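숙소 예약 후 '카드 재인증' 메시지로 결제된 건, 차지백 사유코드 문의

게시판: 결제사기/분쟁 > 해외결제
답글 8

작성자: 느린패킷

Budirden에서 Acuña 게스트하우스를 예약했고 예약 확정 다음 날 앱 내 메시지로 카드 재인증 요청을 받았습니다. 링크를 눌러 카드번호와 CVC를 넣었고 3DS 인증까지 통과시켰습니다. 제 과실은 인지하고 있으니 그 부분 지적은 생략 부탁드립니다. 궁금한 것은 분쟁 접수 시 사유 분류입니다.

1. 거래 내역
정상 예약금 179유로. 이건 Budirden 명의로 승인됐고 문제없음.
문제 거래는 597유로 한 건. 가맹점명은 Hemotbridge. 인증 화면에는 "한도 확인용, 청구되지 않음"이라고 표시됐고 금액란은 0.00이었습니다. 은행 앱 푸시에는 597이 찍혔는데 인증번호만 보고 넘겼습니다.

2. 숙소 쪽 확인
호스트 Soledad Garrido 씨에게 전화로 확인했고 본인은 그런 메시지를 보낸 적이 없다고 합니다. 숙박은 예정대로 했습니다. 나무 기둥 침대에 흰 이불이 있는 방이었고 숙소 자체는 실재하며 예약도 유효했습니다. 따라서 허위 매물 유형은 아닙니다.

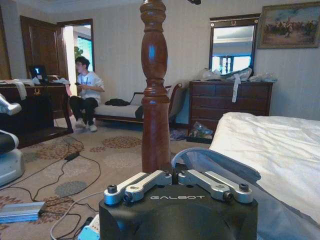 3. 메시지 경로
이메일이 아니라 Budirden 앱의 기존 예약 대화창 안으로 들어왔습니다. 예약번호, 체크인 날짜, 인원이 전부 일치했습니다. 링크 도메인은 플랫폼 이름 뒤에 하이픈과 단어 하나가 더 붙은 형태였고, 등록대행사는 Wodance로 조회됩니다. 예약 시각에서 메시지 수신까지 22시간 걸렸습니다.

4. 현재 상태
카드 정지 및 재발급 완료. 카드사 상담원은 3DS 인증 거래라 부정사용으로는 접수가 어렵다고 합니다. '서비스 미제공'으로 넣는 게 맞는지, 아니면 부정사용으로 계속 밀어야 하는지요?

작성자: 정산담당아님

3DS 통과 건은 부정사용 사유로 넣으면 책임이 발급사로 넘어가 있어서 발급사가 가맹점에 청구를 돌릴 권한이 제한됩니다. 그래서 상담원이 소극적인 겁니다. 미제공 쪽으로 넣으세요. 597유로에 대해 제공된 재화나 용역이 없다는 점은 사실이고, 인증 여부와 별개로 다툴 수 있습니다.

작성자: kelp_07

위 의견에 동의하지 않습니다. 미제공으로 접수하면 "거래 자체는 내가 승인했다"는 진술이 됩니다. 나중에 수사기관 신고서에는 기망에 의한 결제라고 쓸 텐데 두 문서의 진술이 어긋납니다. Hemotbridge가 지갑 충전이나 송금 중개라면 충전은 정상 이행됐다고 반박할 것이고 그 시점에서 끝납니다. 가맹점 업종코드부터 확인해야 합니다.

작성자: 정산담당아님

업종코드 확인에는 동의합니다. 진술 충돌은 과한 우려로 봅니다. "숙박 예약 확인 절차로 오인하게 하여 결제가 이루어졌고 대가로 받은 것이 없다"고 쓰면 양쪽에 같은 문장을 제출할 수 있습니다.

작성자: 느린패킷

카드사에 업종코드를 문의했습니다. 숙박이 아니고 준현금성 거래로 분류되어 있다고 합니다.

작성자: kelp_07

그러면 미제공은 약합니다. 상대는 충전 로그 한 장만 제출하면 됩니다. 제 경우 600유로 건이 같은 구조였고 미제공으로 접수했다가 1차에서 기각됐습니다. 재접수 때 인증 화면의 표시 금액과 실제 승인 금액이 다르다는 점을 중심으로 썼고, 발급사 재량으로 일부만 환급받았습니다. 카드사마다 처리 기준이 다르니 같은 결과가 나온다고는 못 합니다.
화면 캡처는 있습니까?

작성자: Ruoxi Cui

호텔 시스템 유지보수 일을 합니다. 한국어가 서툴러도 양해 바랍니다.
플랫폼 대화창 안으로 들어왔다면 호스트 계정 탈취 가능성을 먼저 봐야 합니다. 보통 호스트가 먼저 당합니다. 투숙객 불만 접수로 위장한 메일을 열고, 관리자 페이지 세션 쿠키가 유출됩니다. 세션을 가져가면 비밀번호 변경도 필요 없고 2단계 인증도 다시 묻지 않는 경우가 있습니다. 호스트가 "보낸 적 없다"고 하는 말과 모순되지 않습니다.
Garrido 씨에게 요청할 것:
가) 관리자 페이지 로그인 기록 중 해당 메시지 발송 시각 전후 구간
나) 같은 시기 다른 투숙객에게 발송된 메시지 목록
다) 모든 기기 로그아웃 처리 여부
나)에서 같은 문구가 나오면 개인 과실 사건이 아니고 플랫폼 경로의 사고라는 근거가 됩니다. 단, 다른 투숙객의 이름과 예약번호는 가리고 받으십시오.

작성자: 느린패킷

캡처는 메시지 화면만 있고 인증 화면은 없습니다. 은행 푸시 알림 기록은 남아 있습니다.
Garrido 씨가 로그인 기록을 보내줬습니다. 발송 시각 직전에 본인이 쓰지 않는 지역의 접속이 있고, 동일 문구가 다른 예약자에게도 나갔습니다. Budirden에는 두 자료를 첨부해서 신고했고 접수번호만 받은 상태입니다.
카드사에는 사유를 단정하지 않고 경위서를 먼저 제출했습니다. 담당 부서에서 분류하겠다고 합니다.

작성자: 정산담당아님

경위서 선제출이면 무난합니다. 푸시 기록은 오히려 불리할 수 있습니다. 597이 표시된 상태에서 승인했다는 증거이기도 합니다. 요구받기 전에는 굳이 첨부하지 않는 편이 낫습니다.

작성자: kelp_07

숨기는 건 반대합니다. 카드사는 푸시 발송 로그를 자체 보유하고 있고 경위서에 빠져 있으면 신빙성만 깎입니다. "푸시에는 실제 금액이 표시됐으나 인증 화면의 0.00 표시를 신뢰했다"고 그대로 쓰세요. 링크 도메인은 Wodance 쪽 남용 신고 창구에도 넣어두시고, 접수 회신 메일은 PDF로 보관하십시오. 도메인이 내려가면 나중에 페이지 내용을 입증할 방법이 없습니다.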